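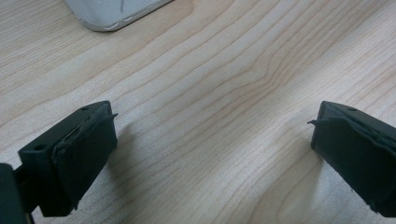 4. Setting Up the Tabletop and the Toy Bin

The table is the easy part. It has a light wood top with no drawers, no hidden latches and no opinions. Give it a wipe before the first tidy-up, with a barely damp cloth, following the grain. The grain wanders in places. You may wander with it.

4.1 Wipe the tabletop and let it dry.

4.2 Unfold the fabric bin and push the floor panel down until it lies flat. It will pop back up at one corner. Push it down again, with feeling.

4.3 Stand the bin toward the back half of the table, open side up, printed panel facing you. Leave the front half clear for whatever is waiting to go in.

NOTE: A soft rim is normal. Bins of this type spend August folded flat in a Rekico carton and come out with a slouch. Ironing has been tried. Please don't. 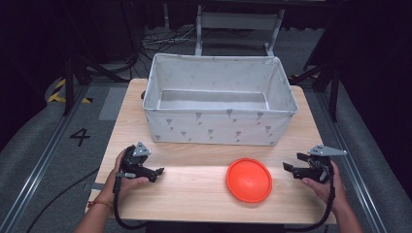 Round, flat things go in first, while there is still a floor to put them on. If you start with the blocks, you will spend the rest of the session balancing a disc on top of a small hill, and the hill will win.

4.4 Take the orange disc by its rim. The rim is the thick part and gives you something to hold. Pinching the flat middle mostly teaches you how smooth it is.

4.5 Tip the disc up on its edge before lifting. Once it is standing, it comes off the table without the scraping noise that ended our last open house.

CAUTION: A disc on its edge is a wheel. Keep hold of it until it is over the bin.
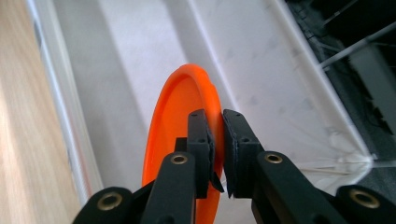

Riltico Play Library, Sorting and Storage Team

4.6 Lower the disc into the bin and let go when it touches the bottom. Dropping it from a height is quicker, and so is the bin going over.

4.7 Add the remaining toys, heavy ones low. Stop at the rim. The bin will take more if you lean on it, and will look like a pillow ever after.

4.8 Write the bin number on your sheet. Numbers run from 17 to 136; Haris Begović has the list and guards it well.
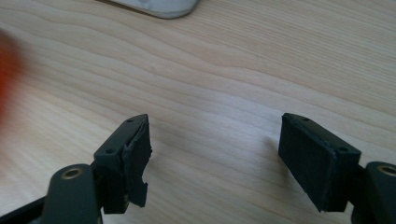 Check the tabletop once more before you call it done. Pale wood is very good at hiding pale puzzle pieces, so run a flat hand over it as well as looking. Anything you find goes in the odds-and-ends jar, where it will meet its relatives.

Missing a bin? Ask Zdenka Vidmar at the front desk, extension 70. Section 5 covers shelving.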